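Gripper Setup and Maintenance in the Hellerano Cell
Project report, Automation Lab II
Robot cell: Leone arm with Korex parallel gripper, simulated in Momarix

1. Purpose

The Hellerano cell was handed to our group with a gripper that did not close evenly. The goal of the project was to find the cause, fix it, write a service routine for the next group, and bring the simulation model in line with the real cell. This report covers the mechanical work first and the model second.

2. Condition at the start

The log from the last group listed 605 cycles after the fingers were last removed. In our first test the left finger reached the part before the right one and pushed it sideways. Out of 74 test picks, 12 ended with the part dropped or turned. The air supply and the valve were checked and were fine. The cable from the wrist to the controller had a worn sleeve near the second joint, and we replaced it.

3. Mechanical work

The arm was moved to the service position and the air was locked out. Both fingers were taken off and the slides were wiped with a dry cloth. There was old grease packed at the end of the left slide, which kept that finger from opening all the way. We cleaned it out, put in a thin coat of new grease, and moved the slide by hand until it ran the same as the other one.

The fingers went back on with new screws. We tightened them in two passes. On the first try we had one finger on backward, and had to start over. After that the open position was taught again and saved as the new home value.

4. Simulation model

The Momarix model still used the old home value. We entered the new one and reloaded the gripper. The room model that came with the software was left as it was, with its green walls and sandy floor, and only the gripper settings were changed. The wrist view was then used to check that both fingers showed up, with an open gap between them and nothing in the grip.

The model fingers are plain flat plates. They are good enough for checking reach and opening, but we would not use them to judge grip on a real part.

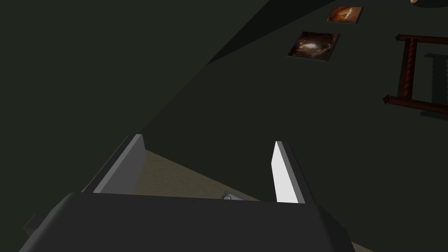
5. Results

The pick test was repeated with the same parts and the same program. No parts were dropped. One was turned slightly, and we think it was loaded crooked in the tray.

6. Service routine for the next group

Check the slides every 14 days during lab weeks. Wipe them before adding grease. Mark the left and right fingers before taking them off. If the home value changes, change it in Momarix the same day and write both values in the log.

The spare screws are in the drawer under the controller. The worn cable sleeve has not been thrown out yet and is in the same drawer.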